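Teleoperating in the Simulator: Recording Your First Clean Set of Demos

Part 3 of the Tulex beginner series, by Ladan Shojaei

OK, this is the part I've been looking forward to! Your arm loads, your controller is paired, and now you get to drive the thing yourself and let it learn from what you do. I still get a kick out of it every time.

What you need before you start:
Tulex installed and running (see Part 1)
A hand controller or a 3D mouse. A keyboard works, but your wrists will complain.
A task you can say in one short sentence

Step 1. Pick a small task
Go with a single pick and place. "Put the tomato in the bowl" is great. "Tidy the kitchen" is a project for next year. Write the sentence down and paste it into the task field exactly the same way for every recording.

Step 2. Switch to the wrist view
Press V until you're looking out over the fingers. It feels cramped at first, and you'll lose track of where the table is – give it a few minutes. I practice with both views side by side, then hide the outside one when I start recording.

Step 3. Slow the arm down
Open Motion and set the speed scale to 4. The default is way too jumpy for fine work (I launched a lot of vegetables before I figured this out). Keep rotation a notch lower than translation if your controller lets you split them.

Step 4. Do some throwaway runs
Drive around with recording off. Open and close the gripper, tilt the wrist, back away from things. Jolán Csizmadia taught me to line up the wrist first and only then move in, and my grasps got better the same afternoon.

Step 5. Record
Hit R, do the task, hit R again. Start each run from the home pose and move the object a little between runs. If you pause to think, that pause goes into the data too, so plan your path before you press the key. Small corrections are fine, and even useful, but long wandering searches should be thrown out.

Step 6. Play everything back
Yes, everything. My last set in the Orkevness room started at 134 recordings and ended at 132, and I'm very glad I caught those two. Look for the gripper closing too early, the object sliding, or a run that ends before the fingers let go. Press X to drop a run.

Step 7. Change the room
Once one room goes well, load another from the Rooms menu and record there too. New walls, new lighting, different stuff hanging around – all of it helps the policy pay attention to the object and the fingers. Turn the arm away from the work area on a few starts as well, then bring it back around to the object in one smooth sweep. 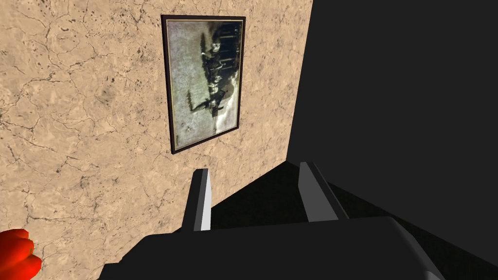
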